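I bought the Dasten steam iron in December to replace one that had started leaving brown spots on my shirts. It cost a bit over $70 on sale, and I've now used it enough to have an opinion. I iron for a household of 6, plus the table linen for my sister-in-law's catering jobs, so it hasn't had an easy start.

## Setup

There isn't much to it. You fill the tank through a flap near the nose, set the dial and wait for the light to go out. The flap is small and the supplied cup pours badly, so I use a little jug from the kitchen. The manual says tap water is fine. Our water is hard, and I've been mixing it half and half with distilled.

The cord is long enough to reach from the outlet behind the dryer to the far end of the board. It swivels at the heel, and so far it hasn't twisted.

## Shirts and everyday things

On cotton shirts it's good. The point gets between buttons without catching, and the collar comes out flat in two passes. Polyester blends need the dial turned down lower than the label suggests. I got a shiny patch on a pair of grey work pants by trusting the setting marked for synthetics, and now I use a pressing cloth on anything dark.

Linen takes longer. My old Grisau was heavier, and the weight did half the job. With the Dasten you have to lean on it, and by the fourth napkin I noticed it in my wrist. 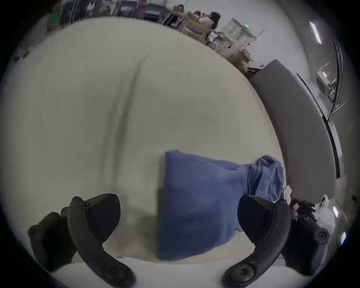

Tablecloths are where I had the most doubts. A small iron on a large piece of fabric is slow work, and the steam vents on this one are all toward the front, so the back half of the plate is really just pressing dry. The worst of it is the fold line. A white cloth that has been put away in a cupboard gets one long dark crease like the one in the photo, with a fainter fold running off it, and plain steam on its own won't shift that. I dampen the line with a spray bottle, leave it for a few minutes, then iron from the wrong side on the linen setting. After that I hang the cloth over a rail until it's completely dry. If you fold it while it's still warm you'll be back where you started.

Liesbeth Coppens, who used to run the linen room at a hotel, told me to roll cloths on a cardboard tube and skip folding them altogether. I've done that with the two I use most and it has saved me more time than the new iron has.

## Steam and drips

The burst button works well for the first half of the tank. Below that it gets weak, and if you press it several times in a row it spits. I've had water marks on a silk scarf from this, though they washed out. Keep the tank topped up and give it a few seconds between bursts.

It shuts itself off when left flat, which I like in a house with kids. It also shuts off when standing on its heel, a little too quickly for my taste – if I stop to hang up a shirt and answer the phone, I come back to a cool iron. 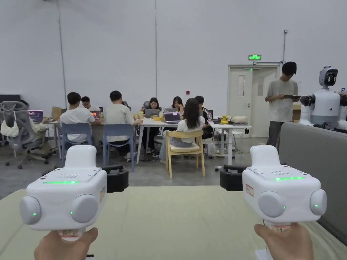
Reheating is fast enough that this is only a nuisance. The tank empties through the same flap it fills from, and you have to shake it upside down over the sink to get the last of the water out. There's a self-clean setting as well. I've run it twice, and both times a fair amount of white scale came out, so do it over a sink and not over anything you care about.

## Would I buy it again?

For shirts and school clothes, yes. For a lot of table linen I'd spend more and get something heavier, or look for a used press. Rasha Ghanem has a Latuheru press she picked up second-hand and gets through a stack of napkins before I've finished one cloth, but it takes up half her laundry room.

**Good:** narrow point, long cord, quick to heat.

**Not so good:** light for linen, weak steam on a low tank, small filling flap.

I'll update this if the plate starts to stain.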